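Home | Services | Shared Kitchens | FAQ | Contact

Shared Kitchen Refrigerators: Frequently Asked Questions
September 27, 2019, by Brenda Lambert, Dresent Residence Services

These answers apply to residents and guests of Dresent. Residents of Tirkov House should consult the notice posted in their own kitchen.

Who may use the refrigerator?
Any registered resident may use it. Guests may store food for one night with the agreement of their host.

How should food be labeled?
Write your room number and the date of storage on every container. Unlabeled items are removed at the weekly cleaning. Labels and a pen are available at the front desk.

Which compartment should I use?
Ready-to-eat food and drinks belong in the upper compartment, behind the glass panel. Please look through the glass before opening the door, and close it fully afterward. 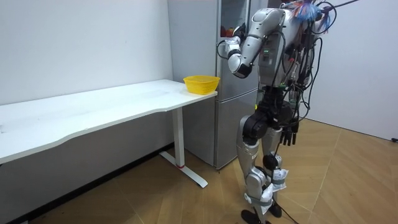
May I use the long table next to the refrigerator?
Yes. The white table may be used for unpacking groceries and preparing cold food. Wipe the surface when you have finished and take all bags and packaging with you.

How long may food remain in storage?
Opened food may be kept for 5 days. Sealed products may remain until the date printed on the package. Residents leaving for more than a week are asked to clear their food before departure.

What should I do about a spill?
Wipe it up at once with warm water and mild soap. Abrasive pads must not be used on the doors. Water on the wooden floor should be dried immediately.

Is there a charge?
Use is included in the residence fee. A replacement kitchen key costs 29 dollars.

Whom do I contact about a fault?
Report faults to Taras Sydorenko, Building Services, through the front desk. Please do not adjust the temperature yourself.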